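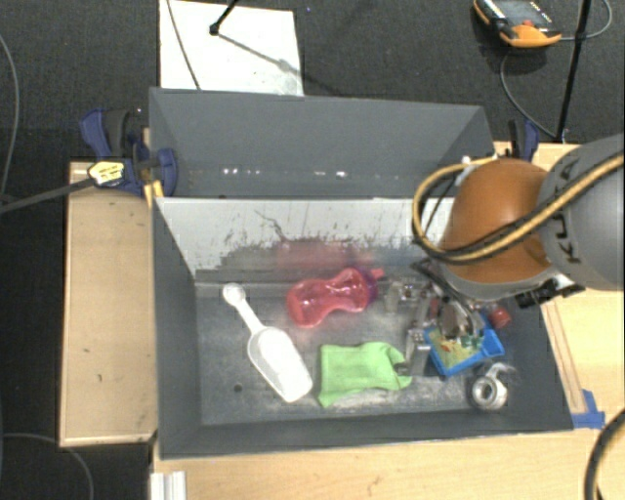

A gray bin with the usual residents: scoop, bottle, green cloth, blue tray.

The Bin of Things With No Drawer

Every kitchen has one. Ours is deep, gray and scratched, and whatever won't fit in a drawer gets dropped in it until somebody needs the scoop in a hurry.

I've tried dividers. The dividers ended up in the bin. What follows has worked better, mostly.

Lay long things flat on the bottom, handles all pointing the same way. A scoop standing on end will fall over as soon as you leave the room.

Squeeze bottles go in empty, rinsed, with the spout open overnight. Capped damp, they smell like old ketchup by morning. Kanokwan Inthanon at Custcombe swears by a spoonful of dry rice shaken around inside with warm water, and her bottles are cleaner than my glasses.

Fold the cloth and keep it on top. A cloth at the bottom becomes a floor covering, and you'll buy another one. I have 12.

Small round things roll to the corners. Give them a tray, and don't let the tray turn into a second bin. Mine has done this twice.

Metal rings and cutters should be dried right away, then hung on a hook if you own a hook. Otherwise lay them down where your knuckles won't find them.

Scuffs on the bin itself: baking soda paste, soft sponge, ten minutes. This takes off almost half of them. The rest are permanent and you may as well name them.

Empty the whole bin every 3 months. Deepak Gautam wrote in to say he does his each December, and found a garlic press he had already replaced.

Next up: lids, and where the matching ones go.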